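**Kartha Path and Boardwalk Works: progress report to Stistitz**
Period ending 9/17/22

Grant drawn to date: $2,875. Two work items are open.

**Item 1. Dirt path.** The packed surface under the eucalyptus has been regraded over 600 feet. Leaf litter and mulch stay between the path and the gray wall. No trunks were removed.

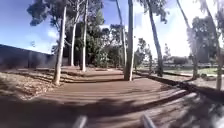 Pavithra Chettiar asked whether the grade will hold at the bend after heavy rain, and whether a cross drain was priced. It was priced by Trondwood and is not in the current budget.

**Item 2. Boardwalk.** Board fixings were checked along the full deck. The stepped timber edge next to the mulch bed was checked for level. Leaves on the planks are to be swept monthly under the upkeep plan.

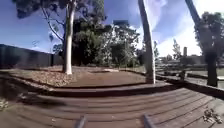 Two fixings failed the pull test and were replaced. The next deck check is set for April. Invoices are attached.

Nandini Murthy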